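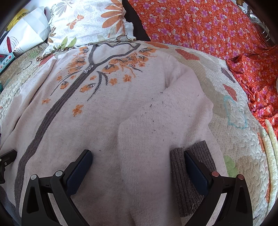
Fig. 1. Knitted cardigan with a contrasting ribbed placket and a floral motif trimmed in rhinestones.

Textiles and Everyday Life
Week 2 handout: How knitted fabric works

Instructor: Montserrat Bañuelos
Trestemville Evening College, Room 104

Welcome back! Last week was all about weaving, and several of you stayed late to argue about twill (I loved it). This week we leave the loom behind and look at the other great way of turning yarn into cloth. Please read these notes before class and bring something knitted from home, the more worn out the better.

The loop

A woven cloth has two sets of yarn crossing at right angles. A knitted cloth can be made from a single yarn, pulled through itself in loops over and over. That's it! A whole sweater can come out of one long strand if you never run out of ball. Pull sideways on a knit and each loop opens up and gets shorter. Pull lengthwise and the loops get tall and skinny. The yarn itself hardly stretches at all in either case — the loops are just changing shape.

Two words to learn. A wale is a column of loops running up the fabric. A course is a row of loops running across it. Gauge is how many of each you get in a given width and height, and it decides nearly everything about how the finished piece hangs.

Knit and purl

These are the same stitch seen from opposite sides. On the face you see a little V, and on the back you see a bump. When all the Vs are on one side you have stockinette (also called jersey, and it's what most T-shirts are made of). Stockinette curls at the edges, toward the back at the sides and toward the front at top and bottom. Try it with a swatch from the box, it's very satisfying.

Ribbing

Now alternate columns of knit and purl. The knit columns come forward, the purl columns sink back, and the fabric pulls itself in like an accordion. Ribbing lies flat without curling and springs back after being stretched, so it has been used for cuffs, collars, hems and button bands for as long as people have been knitting those things. On a cardigan the front opening takes a lot of tugging, and a plain stockinette edge there would roll up before you got the first button closed.

Adding color

Stranded knitting carries two colors along the same row, with the unused one floating behind. It's warm and lovely, but long floats catch on fingers and rings. Intarsia uses a separate length of yarn for each patch of color, and the yarns are twisted together where patches meet. It suits big single shapes such as a flower or a boat. Duplicate stitch is done with a needle after the knitting is finished, tracing over the loops one by one. To tell them apart, turn the garment inside out! The back gives away much more than the front ever will.

Beads, stones and sequins can be knitted in, sewn on or glued on. They add weight, and a fine knit may sag under them, so it's worth looking at what has been done on the wrong side.

A sum to try

Our practice swatch is 8 stitches wide and 82 rows tall. How many loops is that? (You should get 656.) Now find out how much yarn it took: unravel one row, measure it, and multiply. We'll compare answers on the board, and they will not match, and I want us to talk about why.

For next week

Read the chapter on knitting frames in the course packet, up to page 70. Write one page on the knitted piece you brought in. Where has it stretched? Where has it pilled? Is there a repair, and can you work out what stitch was used?

We also have the visit to the Walodport mill museum coming up in January. Add your name to the sheet by the door if you need a ride, and wear shoes you can stand in. They run the old circular machines for visitors and it is LOUD — bring earplugs if you have them.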